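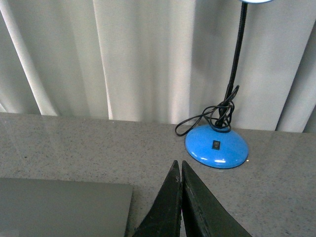 *Fig. 1. Cortina blanca, caída en pliegues verticales.*

**Tema 4. Tejidos para interiores: fruncido, caída, medición**

Apuntes de clase, abril. Faltan las tablas, van aparte.

Repaso rápido: ligamento tafetán, sarga, raso. Entra en el examen, no lo repito.

## Fruncido

Coeficiente = ancho de tela / ancho de riel.

- 1,5 → pobre, solo para telas con mucho cuerpo
- 2 → lo habitual
- 2,5 o 3 → visillos, gasas

Ojo: el coeficiente se aplica al riel, NO al hueco de la ventana. Todos los años cae gente en esto.

Ejercicio hecho en clase (hotel de Prestirgate, habitación tipo): riel de 226 cm, coef. 2 → 452 cm de tela. Sumar dobladillos laterales. Si la pieza viene a 140 de ancho, cuatro paños y sobra. Con 280 bastan dos. Con tela de doble ancho tumbada, sin costuras, pero entonces manda la altura, comprobarla antes de pedir.

## Caída

Depende de: gramaje, torsión del hilo, acabado, sentido del corte. Un lino de 89 g/m² y un poliéster del mismo peso no caen igual. Ver muestras Ateş en la carpeta azul (devolverlas!!).

Pliegue regular = cinta bien cosida + planchado. El plomo en el bajo ayuda en telas ligeras, en las pesadas no hace falta.

Luz: los blancos se leen por la sombra entre pliegues. Por eso un blanco roto con poco fruncido parece plano, aunque la tela sea buena.

## Encogimiento

Fibras celulósicas: prever un 3 %, a veces más. Lavar la tela ANTES de cortar o dejar bajo generoso y bajarlo después. El catálogo Volura da el dato por referencia, el de Zustel no, hay que pedirlo.

## Presupuesto

Referencias que usaremos en la práctica: 1367 (visillo) y 1371 (opaco). No confundirlas, en el muestrario van casi juntas y el precio cambia bastante. Confección se cobra por paño, instalacion aparte. El riel también aparte.

## Para la próxima

- Traer cinta métrica metálica, la de costura no vale
- Medir una ventana de casa: tres anchos, tres altos, apuntar todos
- Leer el capítulo de forros, hasta donde empieza lo de estores
- Pendiente: rapport del dibujo, no dio timepo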